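Skernham's garage sale permit raises more questions than revenue

Skernham residents who want to flog a few old chairs and a box of paperbacks on the front lawn will need a permit from January, under a by-law the town council passed after less than an hour of debate.

The permit costs $15 a day and has to be lodged online through Stoleo, the booking service the council already uses for sports grounds and the hall. Sellers will be limited to two sales a year at the same address. Signs may go up on the morning of the sale, no further than 100 metres from the property, and must be down by 6 pm.

The council says the change responds to "sustained community concern" about parking, footpath clutter and households running what amount to second-hand shops from their driveways. It is a serious-sounding phrase. The staff report attached to the agenda puts a number on it: 13 complaints over the past financial year, for the whole town.

How many of those were about the same address is not disclosed. Nor does the report say how many were followed up, or whether the existing rules on blocked footpaths and illegal parking had been tried first. Both offences already carry fines.

Councillor Fabrice Chevalier, who moved the motion, told the meeting the permit was "light touch" and would let rangers know where sales were happening. Asked from the public gallery why rangers could not find that out from the signs, he said the signs were part of the problem.

The by-law defines a garage sale as the display of used household goods "on a table, rug, rack or other surface" within view of the street. Read literally, that takes in a kid selling old comics off a picnic blanket. Chevalier said common sense would apply, although the by-law itself makes no mention of it. There is no minimum value and no exemption for children, schools or church groups.

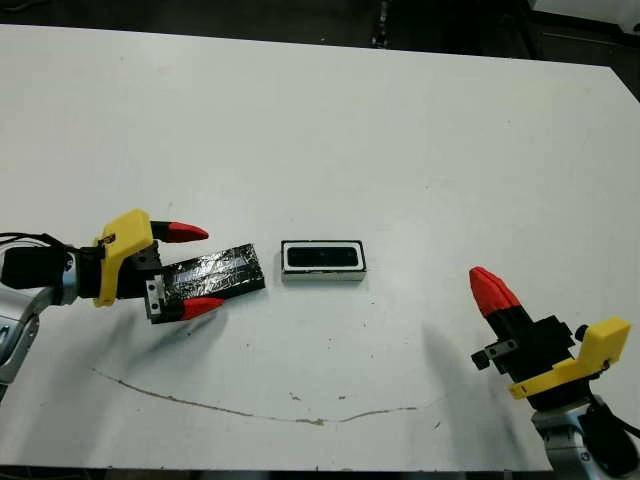
Then there is the money. Staff expect the scheme to bring in enough to cover its own costs, a forecast that rests on 82 permits being sold in the first year. The figure appears once in the report, without a source. The town has never kept a record of garage sales, so it is hard to see where it came from, and a council spokesperson said only that it was "based on officer estimates".

At $15 each, 82 permits come to $1,230. Out of that has to come the Stoleo booking fee, which the council would not disclose, citing its contract, and whatever it costs to send a ranger out on a weekend. Weekend call-outs are paid at penalty rates. Nothing in the report sets out how many hours have been allowed for.

Etenesh Mersha, who has held a sale on Szewczyk Street every spring for nine years, said she had no quarrel with cleaning up after people who leave signs on power poles for a month.

"Fine them, then," she said. "I take mine down before tea. I'll clear maybe sixty bucks on a good day, and now they want a quarter of it before I've carried anything outside."

She also questioned the two-sale limit, pointing out that a rained-off sale would still count as one. The council confirmed this was correct. Permits are not refundable, and a change of date needs five business days' notice, so anyone hoping to dodge a storm will want a long-range forecast and a fair bit of luck.

Supporters of the by-law have pointed to neighbouring Britley, which brought in a similar permit two years ago and, according to Chevalier, "hasn't looked back". Britley's own published figures are less cheerful. Permit numbers fell by almost half in the second year. That could mean fewer people are holding sales, or that fewer are bothering to apply - the Britley report doesn't attempt to say which, and Skernham's staff don't appear to have asked.

Skernham will waive fines for the first three months while residents get used to the rules. After that, an unpermitted sale will attract a $120 penalty, eight times the cost of the permit.

The council has promised a review after 12 months. It has not said what the review will measure. Complaint numbers would be the obvious choice, but with 13 to start from, two or three grumpy neighbours moving house could make the scheme look like a triumph.

Applications open on the Stoleo site at 9 am on the first working day of December.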